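Grindport House Tenants' Group – Minutes, October meeting

Print this page | E-mail this page
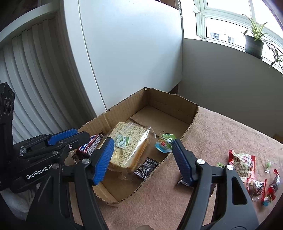 Meeting opened at 8, once the kettle had been found.

1. Snack box. The carton has torn along its upper edges. Replacement approved. Sliced bread to stay in the box – a motion to call bread "not a snack" failed. Sweets are to go in the box and not on the carpet, a policy we believed we already had.

2. Spider plant. Wants a bigger pot. Deferred, as in spring.

3. Blinds. Kallach quoted 600 for cleaning. Laughter was minuted at the chair's request.

4. Any other business. None, at length.

Next meeting Monday.

Contact: Grindport House, Room 8 | © Grindport House Tenants' Group | Back to top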